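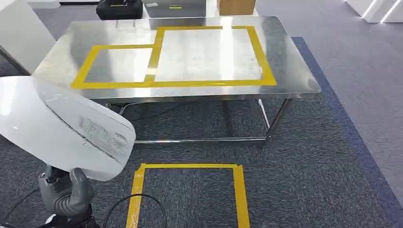 *Fig. 1. Bench 2 with the two taped zones on the steel top and the floor square in front. Plastic sheet in the gripper.*

## Week 6: the sheet that stopped the arm

OK, so Monday's topic was supposed to be grasp planning, and we're going to spend it on a fault instead (you'll get more out of it, I promise!). The job is the Zitham handling task: pick up a flexible plastic sheet, carry it to the table, lay it in the larger zone. We ran it 100 times. 87 went fine, 12 ended in a protective stop, and one dropped the sheet on the carpet.

I blamed the gripper first. Wrong! Look at how a sheet like that bows when it's held by one edge — it can hang right in front of the table corner. Our code finds the table from that corner. Hide it, and the pose estimate slides sideways, the arm goes in low, and the force limit trips.

Then there's the shiny steel. Glare from the ceiling lights lands inside the tape, and the Calledex detector sometimes took a bright streak for a tape edge. I'd only ever tested it on a matte top, so that one's on me.

**Before you run it yourselves**

- Check the corner is in view *before* the lift, and store that pose.
- Keep the cable out of the floor square. I've tripped on it twice.
- After a protective stop, hit the e-stop first, then reach in. Every time, please.

**For next week:** read the Sawatzky chapter on occlusion, and bring a half-page on this question: should the arm wait 1000 ms and look again when it loses the corner, or quit the run? I go back and forth on it myself.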